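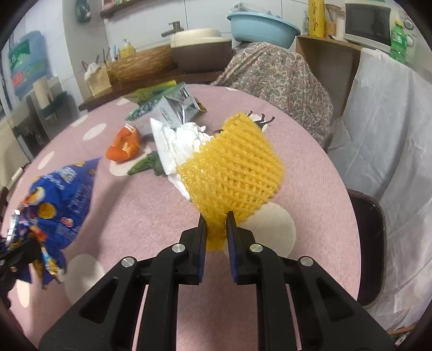

The Girport Ferry

My aunt Siiri kept a shop on the landing at Girport for most of my life, and when she went in for her knee she asked me to mind it. Two weeks, she said. Maybe three. I had just quit a job I didn't like and I had no good excuse ready, so I said yes before she'd finished asking.

You have to picture a shop about as wide as a bus. Fruit in the front, milk and bread along the left, fishing line and batteries and birthday cards in the back where the light was bad. Over the door it said SIIRI BARANAUSKIENĖ in blue paint, with the dot over the last letter done extra large because the sign painter had left it off the first time and she'd made him come back (she was still mad about it, and this was before I was born!).

She left me a notebook. It wasn't instructions exactly, more like remarks. "Pears go soft on the ferry side." "Do not lend the stepladder to Drernell." "The 5 o'clock boat is never the 5 o'clock boat." And on the last page, all by itself, "If the man from Ocampo comes, give him his box."

Well, I looked for the box. I looked under the counter and behind the freezer and up on the shelf where she kept the Christmas lights. I found a shoebox with 18 keys in it and a tin of buttons, and I found a coat I'm pretty sure was my uncle's, but nothing that looked like it was waiting for anybody. I called the hospital and she was asleep. I called later and she was at therapy. When I finally got her on the phone she wanted to talk about the pears.

"What about the box?" I said.

"He'll know it," she said, and then the nurse came in and that was the end of that.

So I sold oranges and I waited. I got to know the boats, and I got to know the people off the boats, who all wanted to tell me how my aunt did things. She cut the bread thicker. She kept the radio lower. One lady told me Siiri always let her pay on Saturday, and I said fine, and then on Saturday she walked right past the window with her hat pulled down. I kind of liked her for it.

Evenings I sat out back on a crate with my feet on another crate and watched the Zultum lights come on across the water. I'd been to Zultum once as a kid and remembered a carousel. My aunt swore there had never been a carousel there. We'd been having that argument since I was nine and I don't think either one of us wanted to win it.

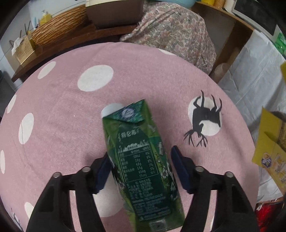
The Man from Ocampo

He came on a wet Tuesday, off the late boat, when I had the mop out. He was older than I'd imagined, with a nice gray raincoat buttoned wrong, and he stood there dripping on the part I'd just done.

"She's not here," he said.

"She's having her knee fixed. I'm the niece."

He thought about that. Then he walked to the back, straight past the cards, and put his hand on the shoebox. The one with the keys! I'd moved it three times looking for his box and never thought twice about it.

"These are yours?" I said.

"They were my mother's. She rented rooms." He took the lid off and stirred them with a finger. "The house went in the flood. I didn't want to carry them around and I didn't want to throw them out, so your aunt said leave them. Every year I come and say I'll take them, and every year I have a cup of coffee and go home."

I didn't know what to say, so I made the coffee. We drank it standing up on account of the wet floor. He told me about the lodgers – a dentist who sang, two sisters who didn't speak to each other and passed notes under the door at a cost of a whole notebook a month. He held up a little brass key and said that one was the front room, the one with the view. He asked me how the pears were. I said they went soft on the ferry side and he nodded like I'd passed something.

Then, because he was easy to talk to and I'd been alone with that radio for too long, I asked him if he'd ever been over to Zultum.

"Sure," he said. "All the time, when I was a boy."

"Was there a carousel?"

He put his cup down on the bread shelf. Outside, they were blowing the horn for the last boat, and he started doing up his coat again, still wrong, one button off all the way to the collar.

"What does your aunt say?" he asked.

"She says no."

"Then I'd better not get into it," he said, and he put the lid back on the shoebox and slid it across to me.

I walked him down to the landing with the shop umbrella. When I got back the phone was ringing, and it was Siiri, wide awake, wanting to know if he'd taken them this time.

"No," I said.

"Good," she said. "Put them back behind the cards. Now, tell me about the pears."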